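Light and Shadow on a Display Table
Project report, second term
Course: Interior Display, Tritley College

1. Why we chose this subject

Our group had to prepare a table display for the entrance room at Cirnside. In the first weeks we spoke only about the objects and their colours. Then in May we visited the room on a Friday morning and saw that the sun makes a strong band across the table. After this visit we decided that the sunlight should be the main subject of the report.

2. Material

The table is rectangular and we covered it with a dark grey-blue felt. We compared it with a lighter cotton, but on the cotton the shadows were weak. The felt gives no shine, and small things with a light colour are easy to find on it. For the middle we wanted one tall object, so we took an artificial tulip, red and white, in a yellow plastic stand. A real flower would change its shape during the four weeks of the work. The other objects are mostly white: a flat board, a box with a red end and a folded card.

3. Method

We marked the edge of the sunlight on the felt with chalk every 10 minutes and measured how far it had moved. The chalk was brushed away after each series. We also asked 35 visitors which object they noticed first, and we wrote down the time of each answer.

4. Results

When the sun was on the middle of the table, most visitors named the tulip. Several of them mentioned its shadow before the flower itself. When the middle was in shade, the answers were more mixed and the white box was named quite often. We had expected that the dark back wall would make the room look sad, but the visitors did not complain of it.

5. Difficulties

Our budget was 200 euros and the felt, ordered from Lunport, took a large part of it. Clouds stopped the measuring on two mornings. The questions should also have been tested before, as some visitors did not understand the word "display".

6. Figure
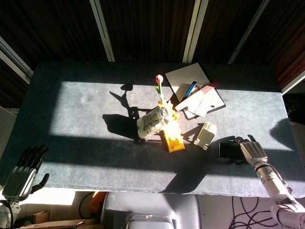

Figure 1. The tulip in its yellow stand and its long shadow on the felt.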